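Facilities and Workplace Forum
Board: Shared Offices and Hot Desks
Topic: Personal items and liquids on shared desks — proposed wording

Posted by M_Bellamy
April 9, 2024

Colleagues,

I am preparing a revision of the desk guidelines for the Flinholm building and would welcome comments before the text is submitted for approval. The present guidelines date from the December before last and state only that desks "should be kept reasonably tidy." That wording has produced a good deal of correspondence and very little tidiness.

The proposed section reads as follows.

1. Bottles holding liquid of any kind are to be kept on the opposite side of the desk from chargers and adapters.
2. Drinks are to be placed on a coaster.
3. Hand lotion, cleaning fluid and similar products are limited to 3 containers per desk.
4. Decorative items are permitted, provided that they do not stand on cables.
5. Loose bags and wrapping are to be removed at the end of the working day.

The desk below is typical of what the section is meant to address. There is a coaster, and the cup is standing beside it. The bottles are grouped together, with a tree-like figurine near the wall, and the adapters are at the back left.
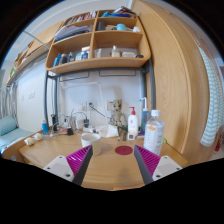 Bainbridge objects to item 3 in its entirety. The number of containers is of no consequence, in that view, and the only matter a guideline can properly govern is the distance between liquids and electrical equipment.

Mervyn Bellamy
Flinholm Site Services

Posted by J_Bainbridge

Mr. Bellamy has reported my position correctly, and I wish to add to it for the record.

At Birkett we applied a container limit for one winter. Staff complied by pouring several products into larger unlabeled bottles. This was a poorer result than the one we started with, and the limit was withdrawn. A person who keeps lotion, a spray bottle and drinking water at the desk has already reached your limit of 3 and has done nothing unreasonable.

I support items 1, 2 and 5 without amendment.

Jordan Bainbridge

Posted by deskside_north

Item 1 requires a definition. Many of our desks have outlets on both sides, and there is no "opposite side" to speak of. We specify a clear strip of 4 inches on every side of any adapter or power strip. It can be checked with a ruler and has not been disputed.

We also supply Drasta cable trays, which fasten under the rear edge and take most adapters off the desk surface. I recommend them ahead of any rule concerning bottles.

Posted by M_Bellamy

The cable trays were considered. The Flinholm building has 100 shared desks, and the request for trays was declined at the last budget review. I would be glad to raise it again if other sites can provide figures.

I accept the point regarding outlets on both sides and will use the clear strip in place of the present text.

Posted by rowan_admin

I must disagree with the general direction of this thread. Lotion bottles have never caused a fault at our site. Old adapters have. We replaced ours with Voltik units and now label each one with the date of issue. If the purpose of the section is electrical safety, it should say so in its heading and leave figurines and hand cream alone.

Item 4 in particular will be read as unfriendly. Employees without an assigned office have few ways to make a desk their own.

Posted by J_Bainbridge

I agree as to the heading. I do not agree as to item 4, which permits decorative items in plain terms. Perhaps the permission could be placed first and the condition second, in a separate sentence.

Posted by M_Bellamy

Revised text for items 1, 3 and 4:

1. A clear strip of 4 inches is to be kept around all adapters, chargers and power strips.
3. Containers of liquid are to be closed when not in use and are to carry their original label.
4. Decorative items are welcome. They are not to be placed on cables.

The heading will become "Liquids, Cables and Personal Items." Further comments may be posted here until the draft is sent forward.

Posted by deskside_north

Supported. Please confirm whether an open cup falls under item 3 or item 2.

Posted by M_Bellamy

Item 2. I will add the word "bottled" to item 3.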